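SCIENCE
The Yeast That Makes Vanilla Is Finally Leaving the Lab
Published on January 18, 2018

If you baked anything over the holidays, there is a fair chance the vanilla in it never went near an orchid. Most of the flavoring sold in grocery stores is made by chemistry, and it does a perfectly nice job in a sugar cookie. But a small company called Deltden has spent years coaxing baker's yeast (yes, the same stuff that puffs up your pizza dough!) to make the flavor instead.

It has been slow going. The team worked through 1,159 strains before settling on one they call Bitar, a sturdy thing that eats plain sugar and doesn't mind the vanilla it makes, which in large doses tends to poison ordinary yeast.

I tried it in a custard, and I'll admit I went back for a second bowl. It was softer than the bottle in my pantry, with a bit of smoke at the end.

The trouble, as ever, is price. Deltden's tanks hold 40 gallons apiece, and a flavor house wants far more than that.

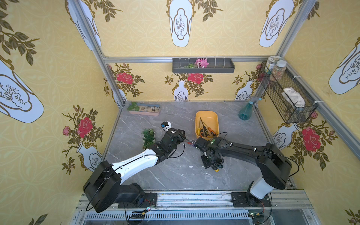

What comes next
A bigger plant in Zosorlow is due to open in March, and a bakery chain, Grelar, has agreed to try the first batch in its pound cake. I plan to be in line with a fork.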